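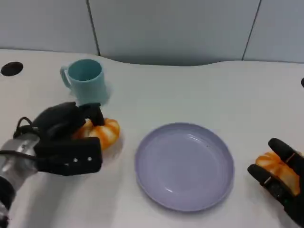 A mug and a plate on a white tabletop, with a pair of black robotic hands at work.

Duro's new phone has a battery you can swap yourself, and I'm a bit giddy

February 4, 2018

By Érica Portela

Remember when your phone died and you just popped the back off and stuck another battery in? I do, and I've been moaning about losing it ever since. So you can imagine my face this morning when Duro announced the Volo, a proper modern smartphone with a back cover that comes off with your thumbnail and a battery that lifts straight out!

I got to play with one for an hour before the announcement (on the understanding that I kept my mouth shut, which was hard). It feels lighter than I was expecting, and the back doesn't creak when you squeeze it, which was always my gripe with the old removable ones. The cover has a row of little clips down each side and a rubber seal running round the inside. Duro says the seal will cope with rain and splashes. It won't promise anything about dropping it in the bath, so please don't.

The really nice bit is that the phone doesn't switch off straight away when you take the battery out. There's a tiny backup cell inside that keeps it ticking over for 50 seconds, so you can change over in the middle of whatever you were doing. I tried it with a half-written text and the text was still sitting there when the new battery clicked in. I did it again with a video playing and that carried on too, although the screen dimmed right down and the sound dropped out until I'd finished.

You get two batteries in the box, plus a small charging cradle for the spare. Extra ones will be sold separately, but Duro hasn't given a price for those yet, and I did ask more than once. If they end up costing silly money then a lot of the fun goes out of it.

"People kept telling us they liked their old phone, they just hated how quickly it ran out by the second year," Mwanaisha Masanja, who runs the Volo team, told me. "We got fed up with having no good answer for them."

She also said Duro will keep making the batteries for 6 years after the last phone is sold. That's a long time in phone land, and I'd like to see it written on the box.

What about the rest of it? Well, it's fine. The camera was decent by the window and rather grainy in the corridor, the fingerprint reader is on the side where I like it, and there's a headphone socket (hooray!). There's no wireless charging, and the edges round the screen are chunkier than you'd get on something fancier. I also found the volume buttons a bit mushy, but the one I had was an early sample, and Masanja says the finished ones will be firmer.

The Volo will cost £300 and comes in dark green or grey. Pre-orders open today on Duro's own site, and the phone chain Dridis will have it in its shops from next month. A bigger version is planned for September, with the same battery, so anything you buy for the small one should fit.

I've asked for one to test properly over a couple of weeks, and I'll be writing up how the battery does on my commute, where my current phone regularly gives up before I'm home. If there's anything you'd like me to try with it, pop it in the comments.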